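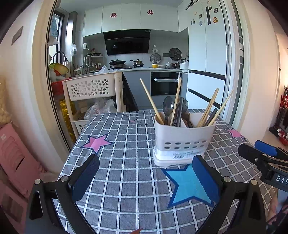
Mei Mbeki wrote in to say that her chopsticks smelled musty after a week in the caddy, and that she had been blaming the chopsticks. We hear this a lot. Wood that goes in damp stays damp, especially when the handles are packed tightly together. Most of the questions below come back to that.

How many utensils should one caddy hold?
Fewer than will fit. If you have to push the last spoon in, take something out. For a household of 3, everyday chopsticks and a few spoons are enough, and the rest can go in a drawer.

Chopsticks tip up or tip down?
Tip up, so the eating end dries first and stays off the bottom. Spoons go bowl up for the same reason. Forks are a matter of taste - with small children in the house, put them tines down.
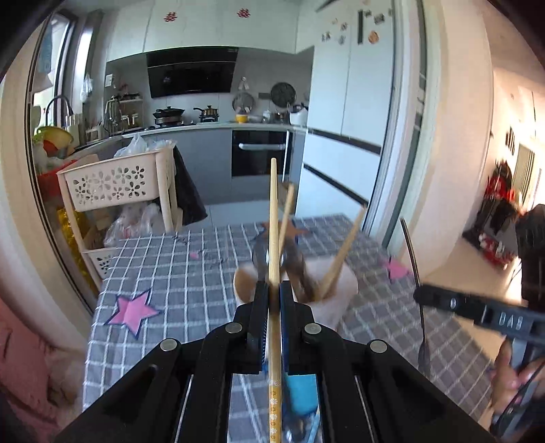
Can wooden chopsticks go in the dishwasher?
Most plain wooden ones should be washed by hand. The heat dries them out and the finish goes rough after a while. Wash them in warm soapy water, rinse, and leave them on a towel for 30 minutes before they go back in the caddy.

How often should I empty the caddy and wash it?
Once every 2 weeks. Take everything out, lay it on the table and sort it before you wash the caddy. Use an old toothbrush on the holes and look at the bottom, where crumbs and water collect. Peel off the store label the first time you do this. If the glue stays behind, rub it with a little cooking oil and wash again.

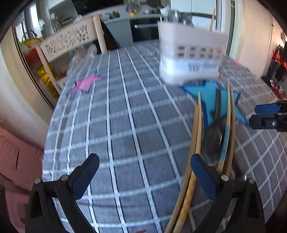 Leif Aasen disagrees with our timing and says every week is better if the caddy lives near the stove, where grease gets on everything. That's fair. If the plastic feels sticky, don't wait.

When should I throw chopsticks away?
When they are cracked, splintered, badly warped, or still smell after a wash and a full day of drying. Dark spots that don't scrub off are another sign. We go through ours every December and usually lose a few pairs.

Where is the best place for the caddy?
On the dining table if you eat there every day, otherwise on the counter away from the sink. On a table with a cloth, put a saucer or a folded dish towel under it for the first hour after washing up. A caddy with holes lets air in

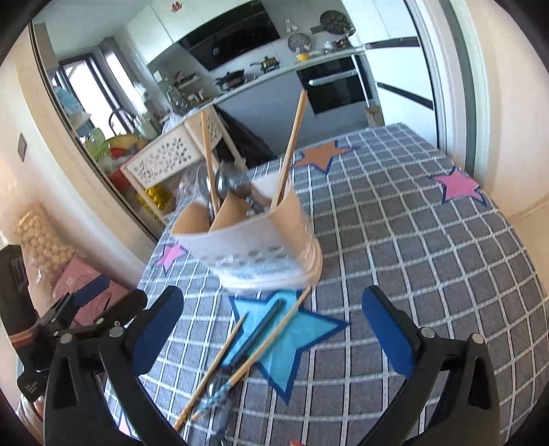 but it also lets water out, and a wet ring on a tablecloth is slow to dry. Move the caddy when you wipe down or shake out the cloth, and check underneath it for crumbs.

Should chopsticks and spoons be kept apart?
It helps. Long chopsticks at the back and spoons in front is the simplest way - you can see what you're reaching for. Cooking spoons are better off in a separate jar by the stove.

Page last updated May 18, 2020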